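Finding a Wrist Cable Fault on a Two-Arm Cell

Posted by Loïc Delaunay, 23/11/2019

Our left gripper let go of an earbud case at cycle 890 of an overnight run. At cycle 1395 it did it again, and the log for both events read "device not found," followed by "device found," as if the gripper had popped out for a sandwich. We blamed the software for two days. It was the cable.

If your gripper drops off the bus and comes back by itself, work through the steps below before you reinstall anything. I have reinstalled everything, and I don't recommend it.

Before you start

Stop the program and support both arms by hand before cutting motor power. Ours have no brakes, so an unpowered arm goes wherever gravity sends it, usually into the other arm. Hit the stop, confirm the motors are off, and keep your fingers out of the grippers even then.

Step 1. Look at the cable with the arms out

A cable that behaves beautifully at the home position will tell you nothing. Move both arms to the middle of the table at low speed and see where the slack ends up. On our cell the wrist cable goes back along the arm to the base, and there are two places to worry about: the loop near the gripper and the spare length under the front beam.
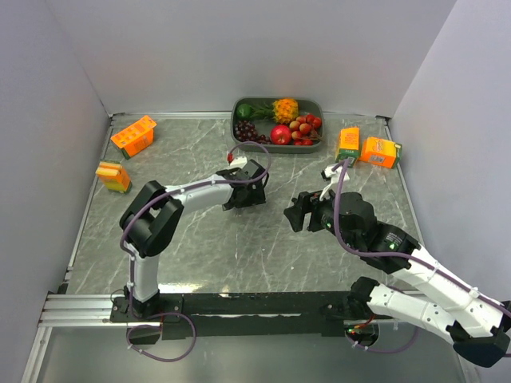
Arms reaching in from the front, with the left arm's spare cable looped below the beam.

Step 2. Roll the wrist through its full range

Do one arm at a time, by jog command, with someone else on the stop button. Patricio Ortuño did ours and drank a whole coffee with his free hand. Write down the wrist angle every time the cable goes straight. Then repeat with the elbow folded and again with it stretched out, however dull that gets.

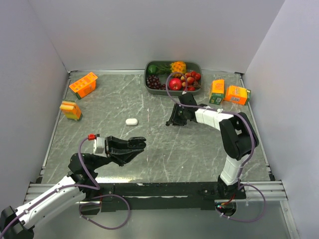
Photo: Patricio Ortuño / Drendley workshop

Step 3. Wiggle it, on purpose

Power up with the arms parked in a supported pose and the gripper holding nothing. Open the bus monitor and set it to poll every 70 milliseconds. Now flex the cable with an insulated probe, starting at the wrist connector and working toward the base. Go slowly. Our dropouts all came from the first stretch past the plug – the part I had personally tied down so it would look neat.

Step 4. Fix the slack

Replace the cable. Do not tape it, and do not rotate it half a turn and declare victory, as I did on Tuesday. Leave enough length for the worst angle you wrote down in step 2, and anchor it to the forearm so the connector isn't carrying the load. Then check that the new loop can't catch on the other gripper or drag across anything on the table.

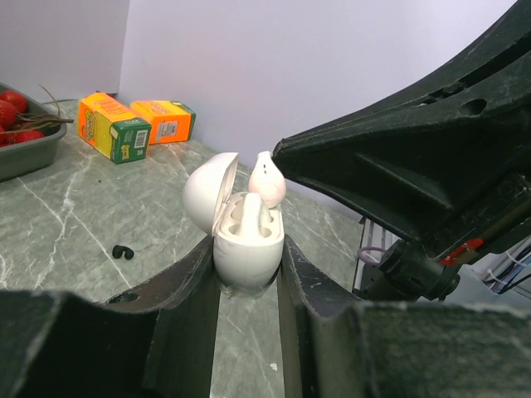 Step 5. Decide what a dropout should do

Our old code treated a missing gripper as a gripper with nothing to say. When it came back, the driver sent its startup command, which was "open." In fairness, it opened very promptly.

Change the startup command to "hold current position." If either gripper disappears, stop both arms and wait for a person. The second arm is the one people forget, and it will happily keep going toward a target that has left. Test this by pulling the plug at low speed with a soft object in the gripper, well clear of anything you like.
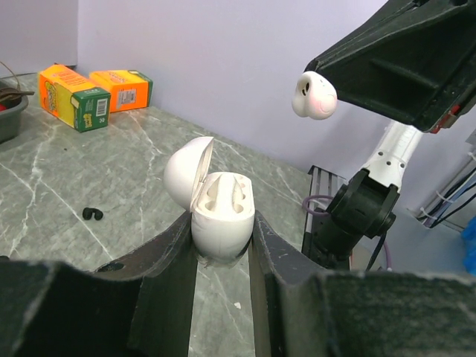
Step 6. Run the real task again

Start at quarter speed. Pay attention during the handover part, where the two grippers work closest together and the wrists turn the most. Once that looks clean, go to normal speed and leave it for 300 cycles with the bus log on. You want no dropouts. One dropout means step 3 again, and I'm sorry.

We passed on the second try. The first ended at cycle 12, when I discovered I had put the old cable back on and the new one in the bin.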